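Teaching by Steering

At Vando, operators show a simulated arm how to reach a small red peg, one demonstration at a time

Jan 14, 2020

The task sounds too small to need a teacher. A robot arm is mounted over a table. A shallow bin sits on the tabletop, and a red peg stands upright inside it. The arm has to reach down into the bin, close on the peg and lift it clear of the walls.

Written as a conventional program, this is a short list of positions. The program works until the bin is rotated or the peg stands a little nearer a wall. Vando, which develops training software for light assembly work, stopped writing such lists in October. Its operators now drive the arm themselves, by remote control, and a learning program is fitted to the recordings.

All of the driving is done in simulation. The operator sits at a monitor with a hand controller called the Tesico, a stubby grip on a sprung base. Moving the grip moves the gripper. A trigger under the index finger closes it, and a thumb switch scales the motion down for fine work. The software records joint angles, gripper opening and a rendered view at every time step.

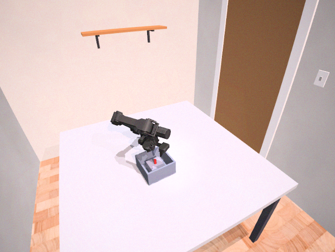

What counts as a good demonstration

Eyerusalem Admasu, who runs the demonstration program, throws out a large share of what her operators record. Of the first 600 demonstrations, 69 percent were kept. Some of the rest failed outright: the peg tipped, or the gripper struck the rim. Others succeeded and were discarded anyway.

"If the operator stops above the bin to think, the arm learns to stop above the bin," Admasu says. "It has no way of knowing that the pause was a person making up her mind."

The approach is where most of the hesitation occurs. The gripper must come down beside the peg with room for its fingers, and the walls of the bin limit the angles from which it can do so. A descent that starts too far to one side has to be corrected late, close to the rim. Operators are told to settle the horizontal position while the gripper is still high, switch to the fine scale and then descend without further sideways motion.

Two operators trained in the same way will still drive differently. One may swing the wrist early, the other late. Both paths are valid, but a simple learner that averages them can produce a third path that nobody demonstrated and that ends against a wall. Vando handles this by training on 2 styles separately and comparing the results before merging anything.

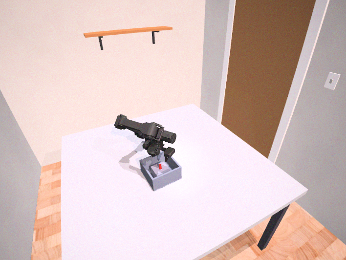 Gripper above the red peg during a simulated reach into the bin.

Hand guiding is the older method, and it has its defenders. The teacher takes hold of a real arm, with its motors set to give way, and pushes it through the motion. The contact is felt directly, and no controller has to be learned. The drawback is that the teacher's hands and body appear in every camera view, which is a problem if the robot is later expected to work from those views. Remote control keeps the person out of the picture but removes the sense of touch. The Tesico gives no force feedback, and operators judge contact by eye.

Depth is the hardest part of that judgment. On a flat monitor, a finger that seems to be over the peg may be well behind it. Operators learn to read the shadows on the tabletop, and several of them leave shadows switched on even when the rendering slows down as a result — a preference the software team at first took for a matter of taste.

Corrections make up the second stage. The trained program is allowed to drive, and the operator takes over with the trigger held when the arm begins to drift. Only the takeover is recorded. A session of corrections lasts around 2 hours, after which Admasu makes her operators stop. Attention falls off, and late takeovers teach the arm to recover from errors it should not have been allowed to make.

The next task on the schedule, under the working name Gumavura, puts the peg into a fitted hole. Clearances will be tighter, and the corrections are expected to outnumber the full demonstrations. Admasu has asked for a controller with force feedback before recording begins.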